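Britell Fabric Sorting Bins, Set of Three
17 May 2019
By the Caputo product desk

The Britell set is meant for sorting household recycling indoors before it goes out to the kerb. The three bins are the same size and colour, and they fold flat when empty.
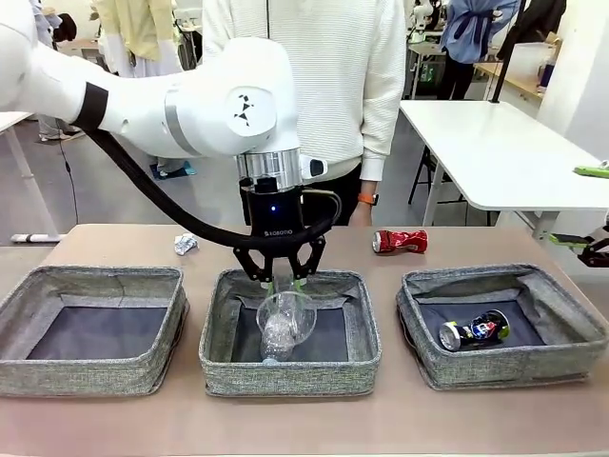 Each bin holds seven litres and weighs 232 grams. The base is a stiff removable panel, 49 cm long, which keeps the sides square. Lift it out to collapse the bin. Rinse bottles and tins first, as the fabric will hold a smell.
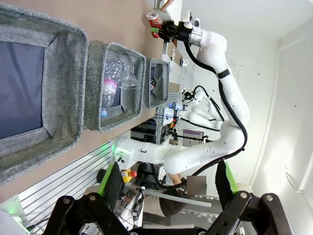 Labels are sold separately. Most buyers keep one bin for bottles, one for cans and one for paper, but check with your local council – the rules in Jernville and Plultport differ on soft plastics and foil. Jernville takes clean foil if it is scrunched into a ball. Plultport does not take it at all. 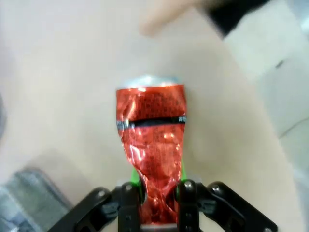
To clean, wipe with a damp cloth and mild soap, then dry in the shade. Do not machine wash or tumble dry. The colour may fade in direct sun, so the bins are not suited to a balcony or carport.

We have sold roughly 4000 sets since the range started. The February batch has a thicker rim than earlier stock – old and new bins still stack together.

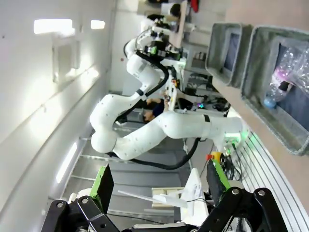
Replacement base panels can be ordered singly from the Caputo warehouse. Unused sets can be returned in their original wrap.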